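Section 4. Recording demonstrations

You have a calibrated pair of arms, a table, and a free afternoon. Section 3 got you the first two. The third you will have to find yourself, and you should find more of it than you think, as a full Kitley task set runs to 375 episodes and the last hundred are slow.

Read 4.1 through 4.4 before recording anything. Episodes made before reading them have a way of ending up in the folder called "old".

4.1 Preparing the table

1. Clear the table of everything that is not part of the task. This includes the hex keys from Section 3, which are by now under something.

2. Put down short strips of colored tape as reference marks. Use two colors at least. Press the ends flat, because a finger will find a lifted corner and peel it up in the middle of your best episode.

3. Write down which mark means what on the task card. The tape carries no meaning for the policy. It is there for you, at episode 200, when you can no longer remember where anything goes.

4. Set out the objects for the first layout on the task card. Cups stand upright with the mouth up. Bottles stand upright with the cap screwed on tight.

5. Start the Hokico recorder and open the fixed camera view. Check that every object is fully in view. The tip of an idle gripper showing in a corner is fine.

CAUTION: Bottles with liquid in them are allowed. Bottles with liquid in them and a loose cap are how one learns the price of a wrist module.

4.2 Setting the start pose

1. Hold the leader handles in the rest position until the status light turns solid green.

2. Open both grippers all the way. A half-open gripper at the start teaches the policy that life begins half open, and it will be loyal to this idea.

3. Check the cable at each wrist. It needs a loop of slack large enough for a full wrist turn. If the cable pulls tight at any point, go back to 3.6 and route it again.

4. Press MARK once. The recorder stores the start pose and beeps. If it beeps twice, it has stored nothing and would like you to try again.

NOTE: For one-arm tasks, park the other arm and leave it powered. Its joint readings are saved whether it works or sulks.

4.3 Recording an episode

1. Press RECORD and wait one full second before moving. People skip this. The trimming tool then eats the start of the reach, and people write to us.

2. Move toward the object with the gripper open. Keep the speed even, and do not stop to admire the approach.

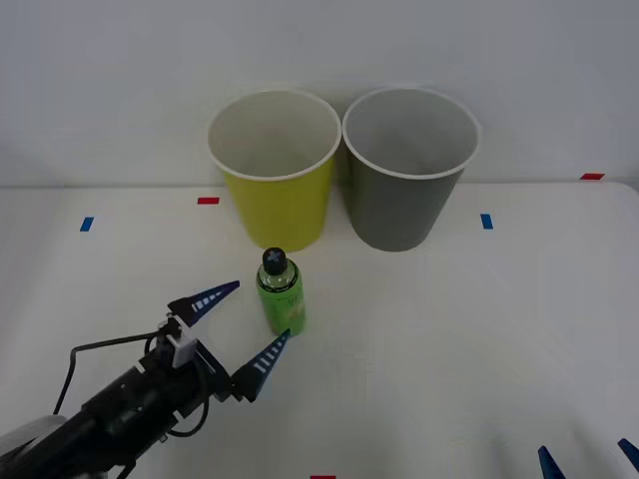 3. Bring the fingers in on either side of the object and close gently. Let go of the handle trigger's last bit of travel; squeezing harder does not make the data better.

4. Lift, carry and set down as the task card says. Open the gripper completely before backing away.

5. Return to the start pose and press STOP.

6. Grade the episode right away: G for good, R for recovered, F for failed. A fumbled grasp that you then fixed is an R, and worth keeping. A knocked-over cup is an F, even if it was clearly the cup's fault.

Keep each episode under 19 seconds. Longer ones are accepted but get flagged for review, and the reviewer is you.

4.4 Changing things between episodes

A policy that has seen one bottle in one spot has learned the spot. Vary the layout as follows.

1. Every episode: move the target object by a few finger widths and turn it a little.

2. Every ten episodes: swap the positions of the background objects, or push them closer together or farther apart.

3. Every fifty episodes: go to the next layout on the task card.

Do not move the camera. Do not move the table. Do not change the lamps halfway through, however gloomy it gets.

NOTE: Variation means small, boring changes. Operators left alone for long enough start building pyramids. Please record those under a separate task name.

4.5 Saving and uploading

1. Choose Close Session. The recorder checks each file for dropped frames, which takes a while and shows a progress bar of limited honesty.

2. Delete nothing, including the F episodes. Gouveia training profiles use them if you let them and ignore them if you don't.

3. Upload to the Mekico store under the task name printed on the card, spelled as printed. We have one customer with four tasks called "botle".

4.6 Messages you may see

Code 1007: Start pose not reached. An arm is outside its start range. Move it back by hand and press MARK again.

Code 2921: Camera clock drift. Close the session, restart the recorder, and redo the last episode only. The earlier ones are safe.

No message, no beep, no light: check the power switch on the back of the base, then go on to Section 5.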